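Gülizar Tekin's group at Josholm has spent two years on one question: how two arms can share a load without either one being the leader. Each arm used to follow its own plan, she says, and the object between them took the strain.

"We dropped the fixed leader," Tekin says. "Whichever arm has the better estimate takes over, and they can swap partway through a lift." In the latest set of trials, 79 per cent of lifts finished without a drop — up from a little over half under the old method.
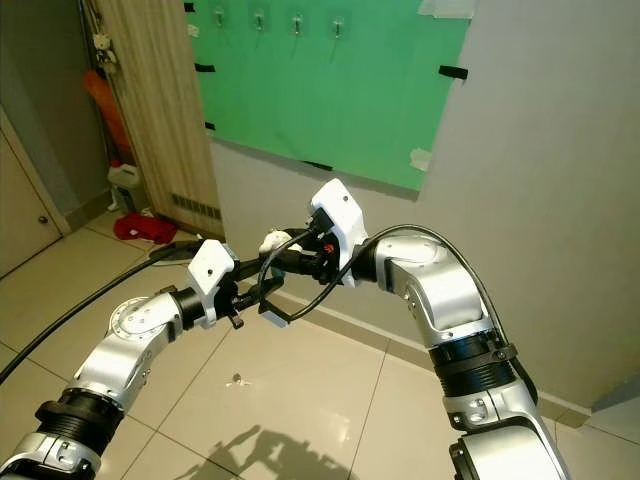
Erdal Coşkun is more cautious, and says the figure covers only six objects, all of them rigid. He would like to see the same test on something that bends.

Tekin agrees. "Cloth is a different problem. We tried it in November and the estimates were no good." Her next round will use softer items and a slower swap, with the results checked at a second lab in Samance.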